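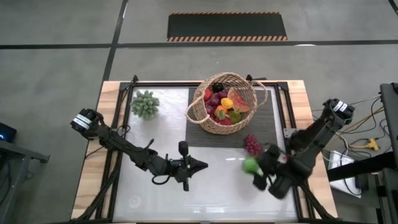 *Page last changed: 27/05/2025 (Muthu Poojary)*

## 4. Setting up the fruit basket task on the two-arm table

I've rewritten this section from scratch because the old one still assumed we had the Lurkari table, and I got fed up with answering the same questions about it. If you've done section 3 (power and homing) you're ready to start. If you haven't, go back and do it, please!

**Caution:** keep both arms disabled until step 7. The stop button has to be within reach of whoever is at the table, even if all they're doing is shifting a lemon.

1. Wipe down the white surface with a dry microfibre cloth. No spray polish – it's shiny enough already, and the smears show up in every recording afterwards.
2. Lay the grey ribbed mat near the far edge, ribs running whichever way it was last time (check the previous log entry).
3. Stand the basket on the mat with one rope handle to the left and one to the right. Give the handles a tug outwards so they don't flop across the opening.
4. Put the succulent in the far left corner. It stays there for the whole session, so don't be tempted to move it when you're tidying.
5. Set the fruit out as the task card says. Some goes in the basket and some outside it, and the card changes from one batch to the next, so do read it.
6. Run your hand along the cables on each arm, base to wrist. You want a bit of slack at every joint and nothing hooked over the frame.
7. Step back behind the striped floor edging, enable the left arm, wait for Risora to show it as ready, then enable the right.

**Note:** if Risora only finds one arm, restart the programme before you start pulling plugs. I lost most of an afternoon in August to that one.

### 4.1 Checking the grip

Grip force lives under Tools > Clurance. I use 30 for the small pieces and 31 for anything with leaves, and yes, that one extra step does seem to help. Don't go over 135, whatever the slider lets you do.
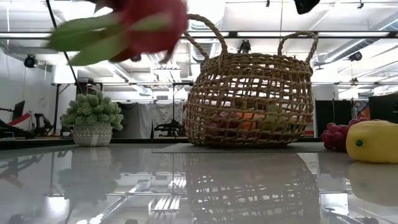 Leafy pieces want picking up by the body. If the fingers close on the leaves, the whole thing swings about on the way over and you'll probably clip a handle coming down, so stop, open the gripper by hand and try a slightly lower approach.

1. Pick one piece from the card and lift it clear of the rim.
2. Hold it over the basket and watch for slipping.
3. Lower it in gently – don't drop it, the weave catches on the fingertips if you open them too deep.
4. Do the same with the other arm.

**Caution:** never reach into the basket to rearrange things with an arm enabled above it. Disable both, sort the fruit, then go back to step 7.

### 4.2 Looking after it

Every 300 cycles, clean the finger pads with a barely damp cloth and nip up the wrist screws (the short key, not the long one). Look over the base labels while you're there and stick them back down if they're lifting.

If a pad has gone shiny, swap the pair. Spares are in the drawer marked Iyengar, along with the table clamps. Write the change in the log with the arm's side, left or right, and redo 4.1 before you record anything.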